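Reading time: 2 min

Search articles Search Clear

Renewing a passport from a small town

The woman who runs the document counter at the Brendenmont post office has been there over 32 years. In her busiest month, February, she takes in 203 passport applications.

"People book the trip first and look in the drawer second," she says.

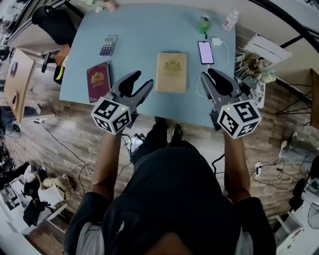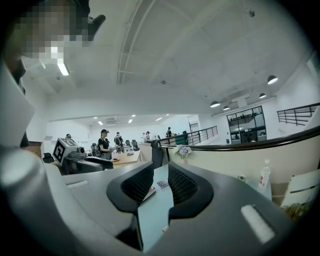

A booklet and a small object with colorful keys on the light blue-gray table.

She asked us not to use her name, as most of Brendenmont knows it anyway. Her day starts at 8:30 a.m., when the first customers drive in from Quinlan. The trip is 69 kilometres each way, and she hates sending them home.

The usual trouble is the photo. "Glasses, shadows, a big grin. I can tell from the other side of the counter." Signatures come next. Parents sign for a teenager who should have signed, or run over the edge of the box.

Old passports cause arguments too. Some customers want to keep theirs for the stamps, and she tells them to put that in writing with the form.

Her own passport has been used twice, both times to visit her sister. She would like to see more of the coast first.

What would she change? A second chair, she says, and longer hours before the school holidays. The counter at Gasance closed 5 years ago and its customers now come to her.

"They bring me tomatoes," she says. "I still check the photo."

Last updated: March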